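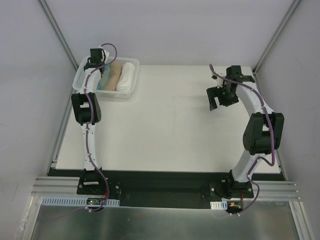 Setting Up Your Watchlist

1. Open Zirnitz and tap Shows. All 1,206 sci-fi and fantasy series are in there - go wild!

2. Star at least 5 shows so the new-episode alerts have something to work with.

3. Tap Sync to add your other screens.
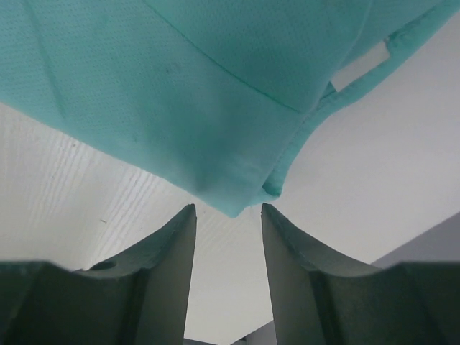

Teal fabric with a stitched seam.

Note: The free plan holds 80 shows. Finished series count too, so archive the ones you're done with.

Caution: Reset wipes your episode history for good. Export it first under Settings > Backup.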